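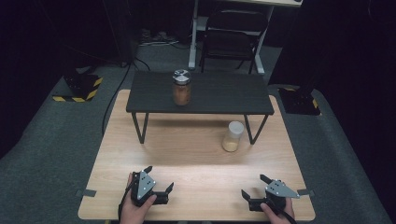
**Figure 4.** The jar task at the Norkilau site, seen from the operator's side. (a) A gripper in each hand, with one container on the low table and one in front of it.

### 4.2 What the operators' work became

Plonis sells dry goods to small shops, and until April its Norkilau site had people moving and arranging jars by hand. Management's account of the change is short: staff would show the task, machines would learn it, and the dull part of the job would go away. We found the first part of this to be true. Staff do show the task. They show it all shift long, with a tool in each hand, and the pay grade they do it on is the old one.

The target set for each operator was 300 recorded runs per shift, raised to 400 after the first month. Ryszard Kurek, who had packed jars at the site before the change, told us that the old work had let him set his own pace and talk to whoever stood next to him. The new work left room for neither. A run with a pause in it was marked down, and so was one in which he reached for a jar the way he would have done with bare fingers. 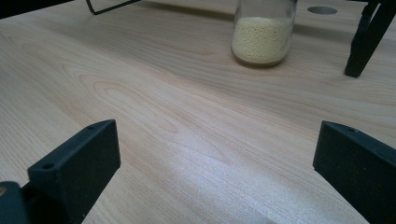

**Figure 4 (continued).** (b) Jar of pale yellow granules beyond the open fingers, from the tool's own view.

The supervisors' log treats a run as a plain unit, one jar moved from one place to another. Operators did not. In interviews they spoke of glare on the tabletop, of jars that had to be approached from the side, and of how little they could feel through the tool. None of this is in the log. Yesenia Alvarado kept her own notes on a sheet of paper, and by the end of our stay they covered more kinds of failure than the official form, which has 20 codes and no space for comments.

We are wary of the word "skill" as the vendor, Hident, uses it in its training booklet. There it means a low rate of rejected runs. Knowing which runs to throw away before anyone else sees them — a habit every operator we interviewed had picked up — does not count. 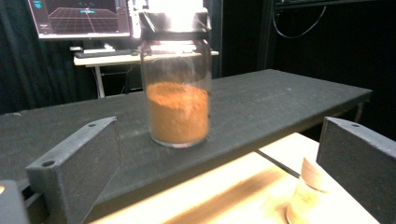
**Figure 4 (continued).** (c) Lidded jar of orange-brown powder on the dark bench, between the gripper fingers.

Whether the recordings will replace hand packing is a separate matter, and our data cannot settle it. Plonis had ordered 100 hours of recording under the Reuter contract and then extended it twice. Each extension was described to staff as the last. In the same period no packing post was cut and none was filled when it fell vacant, so the remaining packers covered more shelves with fewer people. Managers put this down to a slow season. The operators we spoke to did not believe them, and we have seen no figures that would decide it either way.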